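Last updated March 9, 2018

Welcome to the Bornmont supper swap! We get a lot of the same questions every season, so Garnet Friesen and I sat down and typed up our answers (with tea, and more crossing-out than I'd like to admit).

## What is the swap, exactly?

You cook one big batch of something at home, split it into portions, and bring it to the hall. Then you go home with the same number of portions that other people made. No money changes hands at the table, and you don't have to be a fancy cook. Plain bean soup is always among the first things to go.

## Do I have to label my food?

Yes, please! Write the name of the dish, everything that's in it, and the day you made it. Broth cubes and spice mixes count too, so copy what it says on the packet.

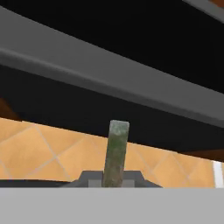
Yu-na Ahn asked whether "vegetables" is enough on a soup label, and I'm afraid it isn't. Celery bothers more people than you'd think, so do list each one by name.

## Can I bring something frozen?

You certainly can, and plenty of us do. Freeze it flat if you can manage it, and carry it over in a cooler. Creamy potato soups tend to go grainy once they thaw, so those are better brought fresh from the fridge.

## What goes well in a big batch?

Stews, chili, lentils, braised cabbage, and anything with root vegetables that can simmer along while you do something else. Cut carrots thick so they hold up when the dish is reheated, and go easy on the salt, as folks can add their own at home.
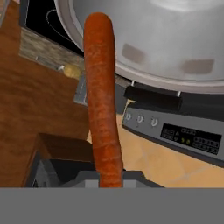
Could we please have more meals without onion, writes Aaliyah Girard, even one or two each time would be a treat. We think that's a lovely idea, and there's now an onion-free shelf beside the door.

## What if I have to cancel?

Just let Garnet know by noon the day before. Life happens, and you're welcome back next time.

## Do you run all summer?

We take July off and start up again after that. Until then, come hungry and bring a sturdy bag!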